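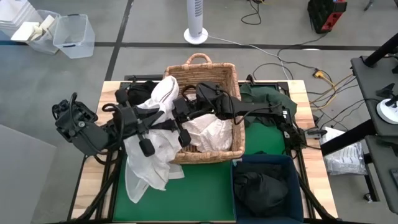 Iraís Ledesma wrote:

> Does the policy really need both arms for laundry? On Hesdale we got most of the way with one, and I'd want to see the second arm earn its keep before anybody trains on 2,000 more demos.

Hi Iraís, hi all,

Fair question, and I had the same doubt back in July! So Teodoro and I trained it both ways on the Leline set (3,826 episodes, same split, same seeds) and the one-arm version does fine on small stuff, socks and so on. Where it falls over is big thin cloth hanging out of the basket. It pinches a corner, lifts, and half the pile comes along for the ride. With two arms the other gripper can hold things back, and the drags mostly go away.

What I didn't expect is that the gap nearly closes if you feed in 2 past frames instead of just the current one. I've no good story for that yet – maybe it's seeing the cloth swing? Ximena thinks it's only timing.

Dark fabric is still rubbish either way, by the way. It grabs two garments as one and carries on quite happily.

I'll put the per-garment numbers on the Breria page once Jaqueline has checked my scoring.

Cheers,
Nayeli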